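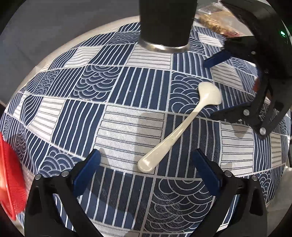 Is a plastic serving spoon good enough for everyday use, or is it worth paying more for metal?

For rice, salads, beans, mashed potatoes and most casseroles, plastic is good enough. Metal is the better buy if you serve a lot of hard-frozen food or scrape baked edges out of a dish.

Review: Kemurent long-handled plastic spoon, white

I bought this spoon in October from the Kurport kitchen shop, along with a tablecloth that I will get to further down. It replaced a stainless spoon from Otlow that had started to come apart where the handle met the bowl. I have used the Kemurent one at dinner most nights for a full season now.

Shape and feel

The bowl is oval and the handle is long and flat with a rounded tip. I like the flat handle more than I expected to. It doesn't roll when you put it down, and it fits the slot in our drawer divider, which the Otlow never did. The downside is grip. With soapy or oily hands a flat handle turns more easily than a thick round one, and there is no rubber on it to help.

The color is a creamy white with a slight shine. It looks fine next to white plates, though it is a warmer shade than most of mine. Mine has a few faint lines along the handle. You can't feel them in use and they don't hold food.

In use

Rice comes off it cleanly if you wet the bowl first. Potato salad is easy. It is good with nonstick dishes, and I have not marked a pan with it. Lasagna is where it struggles. You can lift a piece once it has been cut, but the edge of the bowl won't do the cutting, and the handle bends more than I would like under a full portion. I switched to a metal turner for that and stopped trying.

I would not leave it in a pot on the stove. The card it came on said it was for serving only, and I have stuck to that.

Staining

Tomato sauce left a light orange tint on the bowl after I let it sit overnight. Thirty minutes in warm water with baking soda took most of it out, and the next few washes took the rest. Turmeric was worse and needed two soaks. If you cook a lot of curry, buy a dark color.

Washing

Top rack of the dishwasher, no problems so far. By hand it takes seconds. There is no seam between bowl and handle to clean out, and that was my main complaint with the old one.

The tablecloth

It is a blue and white patchwork print, with navy and off-white panels of stripes, wavy lines and fish-scale arcs. The weave has some texture to it. I wash it cold and hang it up. A busy pattern like this hides small drips well on the navy parts and less well on the off-white ones. The white spoon is easy to find on it when the table gets crowded.

Compared with others

A neighbor lent me a Baert spoon for a weekend. It is thicker, stiffer and heavier, and it handled the lasagna better. It also has a deeper bowl that rice packs into. I gave it back and didn't buy one.

Good: light, easy to wash, stays put on the table, safe on nonstick
Not so good: bends under heavy food, stains, slippery with wet hands

I would buy the Kemurent again, in gray if the shop has it.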